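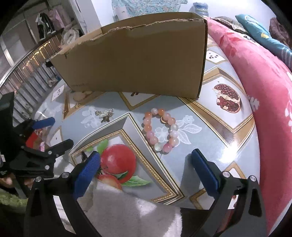
Automation › Product Reviews › Talks and Presentations
September | Notes prepared by Glenys Mudgway, Fairweather Assessment Office

Speaker notes: The Kondeck hand-held gripper kit and the Tadska collection service

Opening

Good afternoon, and thank you to the Malport technology forum for the invitation. I am speaking for the Fairweather Assessment Office. Our office was asked to review two related offerings before the forum decides whether to recommend them to its member organizations. The first is the Kondeck kit, a pair of hand-held grippers that a person operates directly. The second is Tadska, a service that supplies trained operators, sends them into ordinary homes and returns checked recordings.

Members may purchase the kit without the service. They may not, at present, purchase the service with any other kit. I will return to that point under terms.

(Pause. Confirm that the handout has reached the back rows. It has the fee table, which is not on the slides.)

What is being offered

Each kit contains two grippers with a camera on each, a charging base, spare finger pads and a carrying case. The operator holds one gripper in each hand and carries out a household task with the jaws. The cameras record from the tools themselves. Clients use the recordings to train robot arms fitted with jaws of the same pattern.

The jaws are driven by a trigger through a small linkage. The blue finger pads are a consumable item. Kondeck sells them in packets and recommends replacement when the texture has worn smooth. In our review the left and right pads of a given gripper did not wear evenly, and operators should be told to change them as a pair.

How the review was conducted

The office commissioned 200 recordings from Tadska under its standard contract. The order was later extended at no charge, and we received 293. Of these, 277 met the written specification. The remainder were set aside, in most cases for a start or finish outside the agreed task.

Nisreen Sfeir drew 100 of the accepted recordings and watched each of them in full, at normal speed. Wendelin Rüegg examined the hardware separately and did not see the recordings until his report had been filed. We kept the two parts of the work apart deliberately.

The tasks were small tabletop ones: picking up light personal items, moving them across a table, placing them in an open carton, taking them out again. The service makes use of whatever is in the home. Cartons are ordinary cardboard, torn edges included, and the tablecloth stays where the household keeps it. Our specification asked for this, and we consider that Tadska complied.

(Slide change. Allow time for the room to look.)

Findings: gripping

Small, light and loosely jointed objects are the most demanding part of the set. A beaded bracelet changes shape when one side is lifted, and the operator has to decide whether to close on a single bead or gather several. Both methods are present in the recordings. Clients who require one method only will need to say so in writing, as the standard instruction sheet is silent on the matter.

Small metal items lying flat are the second difficulty. The pads are thick at the tip, and a thin object on a smooth cloth tends to slide ahead of them. Mr. Rüegg recommends that Kondeck offer a narrower tip as an option. The company has replied that one is under consideration for the next version. It gave no date.

Findings: surfaces and light
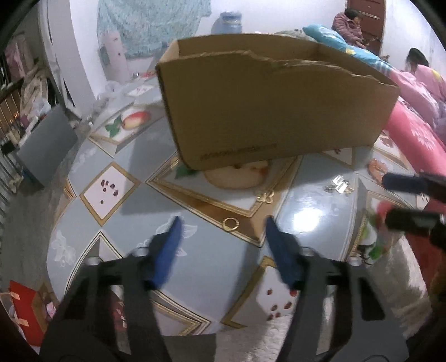

Glossy table coverings were common in the homes visited. Oilcloth returns a strong glare where it faces a lamp or a window, and that glare moves through the recording as the gripper moves. Ms. Sfeir did not mark recordings down on this ground, and the office supports her decision. A robot working in a home will meet the same cloth under the same light. Clients who want even lighting should be aware that Tadska does not carry lamps and does not ask households to alter their own.

Printed patterns deserve a mention as well. A tablecloth with pictures of fruit on it is a reasonable test of whether a trained system can separate an object from the design beneath it. Several member organizations have told us that their current material was recorded on plain benches, and they have asked whether the difference matters. Our review did not train a system and cannot answer that. We would support a further study.

Findings: privacy

I would ask members to give this section particular attention. Homes are occupied, and family members may be sitting or resting in the same room while a task is carried out. Cameras mounted on the tools will take in people, bedding, clothing and belongings well beyond the table.

Tadska obtains written consent from the adult who arranges the visit. In our view that is insufficient. The office recommends that consent be obtained from every person in the room, with a parent or guardian signing for any child, and that clients be able to request blurring of faces before delivery. Blurring is offered now as a paid extra — members will find it on the second page of the handout. We have asked that it be made standard.

(If questions come up here, take no more than two and refer the rest to Coralie Whitelaw, who has the consent forms with her.)

Findings: comfort and handling

Operators reported fatigue in the thumb and wrist during longer visits. The handle comes in one size. Elsie Faulkner spoke with the operators at our request, and her summary records that those with smaller hands found the trigger a long reach. Rest breaks are written into the Tadska contract, but purchasers of the kit alone receive no guidance on the subject. We would like to see a page added to the manual.

Using two grippers close together takes practice. In the early recordings the second tool often waits at the side of the table while the first does the work. Later recordings from the same operators show more sharing between the hands, for example one jaw steadying the carton.

Terms

The kit carries a one-year warranty that excludes the pads. Service orders are billed by accepted recording, and the client has ten working days to dispute acceptance. The office found this period too short for a large order and has suggested twenty.

The requirement to use Kondeck hardware with the Tadska service should be weighed by any member that already owns other equipment.

Recommendation

The office recommends the kit for members with staff available to train operators. It recommends the service conditionally, pending the changes to consent described earlier. Both suppliers have seen these findings, and their written replies are attached to the full report.

(Questions until 3:30 p.m. Mr. Rüegg has a kit at the side table for anyone who wishes to handle it. Please return the pads to the tray.)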